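A Sunday at the Clilell workshop
February 2026

I had been promising Araceli Cuautle a visit since before the holidays, so when she wrote that the shared workshop would have its doors open all afternoon, I packed a thermos and took the bus out to Lumlow. It's the long brick building behind the feed store, and you do have to knock hard.

Araceli gave me coffee I didn't need (I had the thermos!) and walked me straight back to the bench where she and Nayeli Cortés are building their arm. They call it Bronar, after a street one of them used to live on, and the goal is a dear and stubborn one — they want it to help take apart old desktop computers, so the good parts can go into machines for people who need one. Hard drives come first, being the part everyone asks for.

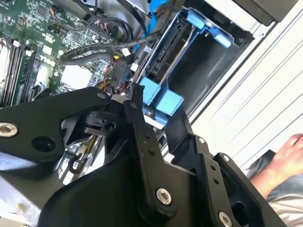 Nayeli told me they've spent around $800 on it so far, and 2 winters of evenings. The first set of fingers was too wide to get near a drive bay, and the second bent. Cables are still what she worries about most, and she talked about them the way my aunt talks about squirrels. Every maker seems to have run them a little differently.

I asked a great many questions and they were patient with all of them. Araceli let me try the controls on a practice block, and I dropped it, picked it up, and dropped it again, happy as could be.

There was soup at four. The workshop asks $50 a month for a bench, tools included, and they have a couple open by the window. Bring a sweater if you go — the heater only reaches the front half of the room.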